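Data collection: wear on the finger pads and what it does to grasp prediction

The manipulation group has finished the first round of its study on hand-held gripper data. The question was narrow. When a policy is trained on footage from the cameras mounted on the grippers, how much does it lean on the look of the fingers themselves, as opposed to the thing being grasped?

Gemma Ruggiero set up the recordings at the Prindulmont site in November. Each session used a pair of grippers, one per hand, over a plain white work surface. The final set holds 2,274 episodes, of which 400 were kept back for testing. Recordings include stretches with the fingers open and nothing between them, and these segments were labeled separately.
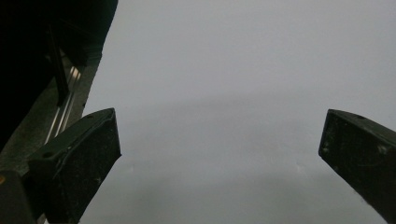
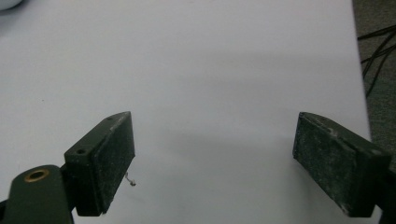
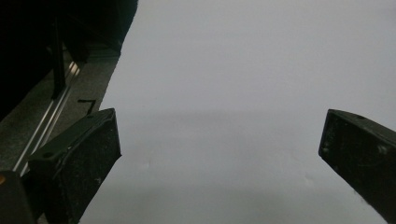 Views from the gripper cameras, fingers open over the white surface.

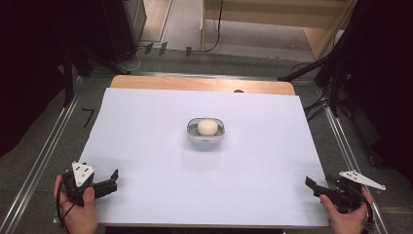 The open-finger segments turned out to matter more than planned. Sherif Hajji trained 2 versions of the Pranico policy, one with those segments and one without, and left everything else the same. On the test episodes, the version without them closed early far more often. Its errors clustered in episodes where the pads carried visible dust and scuffs, and masking the finger region at test time removed most of the difference. Our reading is that the model had learned to treat marks on the pad as part of an object.

Masking during training gave a smaller gain than expected. It also hides the contact area in the last moments before closure, and placement accuracy dropped on small items. For now the group prefers to keep the fingers in view and to include open-finger footage from every session.

Two limits apply. All episodes come from the same site, so lighting hardly varies. Pad condition was graded by eye on a scale of 1 to 5, and the two graders disagreed often in the middle of the scale. Ruggiero is testing a texture measure in Estik that would replace the manual grade.

The next round will repeat the comparison with new pads fitted at the start and left in place throughout. Groups that want to run the same split on their own recordings can request the episode list and the grading sheet from Hajji.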